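Drurudik Opens Table-Setting and Tray Service Course to the Public

Five-week course on plates, trays and small dining rooms will take its first open group in the new year

2021-12-29 – Drurudik, a training studio for people who work in small dining rooms, cafes and residential kitchens, will open its table-setting and tray service course to the public for the first time. Until now the course was offered only to staff sent by employers. Anyone over the age of 16 can now sign up, with or without experience in food service.

The course runs for five weeks, with one evening session a week. Each session lasts 110 minutes with a short break. Groups are kept to seven people so that each person has a table to work at for the whole evening. The fee covers the use of all plates, trays, boards and cloths, and a printed workbook that students keep.

"We had a steady stream of calls from people who were not sent by anyone," said Vlasta Radulović, director of Drurudik. "Some wanted to get a first job in a cafe. Some had just started looking after a parent at home and were bringing meals to a bedroom three times a day. We kept telling them the course was for employers. After a while that seemed like the wrong answer."

What the course covers

The first two weeks are spent on setting down and picking up. Students learn where to place a plate on a table that is already partly full, how to move a tray from a counter to a table, and how to clear one side of a table while a guest is still eating on the other. The third week is about carrying. The fourth covers trays for people who eat in bed or in an armchair. In the last week, students set, serve and clear a full meal for another group at the studio.

The early sessions use very few items. Radulović said this is the part of the course that new students find hardest to believe in.

"People arrive expecting to learn how to fold napkins," she said. "We give them one plate and one tray and ask them to move the plate across. They do it in two seconds and look at us. Then we ask them to do it again without sliding it and without tipping it, and put it down in the same spot each time. That takes most of the evening."

Napkin folding is covered briefly in week five.
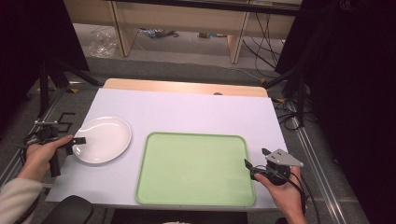 Tray work at Drurudik is taught on a plain surface, with no cloth and no place mat, until the third week. The instructors found that patterned cloths gave students lines to follow, and that the lines were missing when they went back to their own workplaces. A large white board laid over a light wooden tabletop does the job well: a round white plate goes on the left, an empty green tray with rounded corners goes to its right, and the student has to judge the distance between them by eye. White on white is harder than it sounds. The rim of the plate is the main guide, and students are told to look for it before they reach.

The trays used in the first weeks have a raised lip all the way around. A lip keeps a plate from sliding off, but it also changes how the plate has to be set down. A plate that comes in too low will catch the lip, and one that is let go too high will land with a knock. Students practice coming over the lip and lowering the plate to the floor of the tray, first with both hands and then with one. Flat trays are brought in during week three, when students begin walking with a load.

Instructors and background

The open groups will be taught by Bezawit Demissie and Rok Jurić. Demissie worked for seven years in hotel breakfast service before she joined Drurudik and has taught the employer course from the start. Jurić came from hospital catering. He wrote the fourth week of the course, on serving meals to people who cannot come to a table.

"A bed tray is a very small table," Jurić said. "If the cup is behind the plate, a person who is lying back can't get to it. You have to sit where they sit and look. We make every student eat a bowl of soup from a tray in an armchair, with the soup placed by somebody else. They remember it."

Demissie said the open course will keep the same pace as the employer course and will not be shortened.

"I was asked if we should do it as one long weekend," she said. "I don't think it works. You need to go home, do it badly at your own kitchen table, and come back with questions. One man in the last group told me he had started setting the table for breakfast the night before, which his wife thought was very strange for the first week."

Students are given a short exercise to do at home between sessions. Most take ten minutes or less and use whatever plates and trays the student already owns. A student who does not own a tray can borrow one from the studio for the length of the course.

Results from the employer course

Drurudik has run the employer course since July of last year. Among the businesses that have sent staff is Berisha, a family-run restaurant that seats 50 and has a small terrace. Its manager, Velimir Golob, has put his whole front-of-house team through the five weeks, two people at a time.

"Our tables are small," Golob said. "When the bread, the water and two main plates are down, there is very little space left. Before the course everyone had their own way of dealing with that. Now they leave the same corner free, so whoever comes next knows where the next plate goes. It's quieter too. I notice that more than anything."

Golob said he plans to send his kitchen staff in the new year, as they often carry plates out during the lunch rush.

Dadeo, a residential home with its own kitchen and dining room, has also sent staff. Kalliopi Nikolovski, who runs meals there, said the week on bed and armchair trays led the home to change how trays are laid out on the upper floor. Cups are now placed on the side of the hand each resident uses, and a card on the trolley shows which side that is.

"It was a small change and we should have made it years ago," Nikolovski said. "The residents noticed the first morning. One of them asked if we had a new cook."

Boards, plates and trays

Students often ask where they can buy the same items for practice at home. Drurudik does not sell equipment and does not ask students to buy any. The workbook has a page on choosing a tray, with advice on size, weight and the height of the lip. In general, the studio suggests a tray that is wide enough to take a dinner plate and a glass side by side and that can be lifted comfortably with one hand when empty. Any smooth board or clean tabletop will do for the exercises.

Plates used in the first two weeks are round with a shallow rim. Bowls, oval dishes and stacked plates are added later. Chipped items are taken out of use at the end of each session, and students are shown how to check a rim with a fingertip while they clear.

The last page of the workbook is a planning sheet called the Zastarex sheet, which students use to draw the layout of a table or tray before they set it. The sheet is also available on its own at the studio desk, free of charge, and may be copied.

Dates, places and fees

The first open group will begin in the new year, on a date to be confirmed with students once all seven places have been taken. A second group will start when the first one finishes. Employer groups will go on as before, in the daytime, and are not affected by the change.

Places are given in the order that sign-ups are received. A deposit of 50 is due at sign-up and is taken off the full fee. It will be returned in full to anyone who cancels before the first session. Students who miss a week can make it up with the next group at no extra cost, as long as there is a free table.

No special clothing is needed. Students should wear flat shoes with a closed toe and sleeves that can be rolled up or fastened at the wrist. The studio is on the ground floor and has step-free entry. Students who work seated, or who have limited use of one hand, are welcome and should mention it when they sign up so that a table of the right height can be set aside. Jurić will speak with them before the first session about which exercises to adjust.

A certificate is given to students who attend all five sessions, including any made up with a later group. There is no written test.

About Drurudik

Drurudik is a training studio that teaches practical dining room and kitchen skills to people who serve food in small places. It offers courses in table setting, tray service, clearing and dish handling, and works with restaurants, cafes, guest houses and residential homes. All courses are taught in person.

Press contact

Vlasta Radulović, Director, Drurudik

Reporters who would like to sit in on a session are asked to contact the studio at least five days ahead. Visitors are welcome to try the plate and tray exercise.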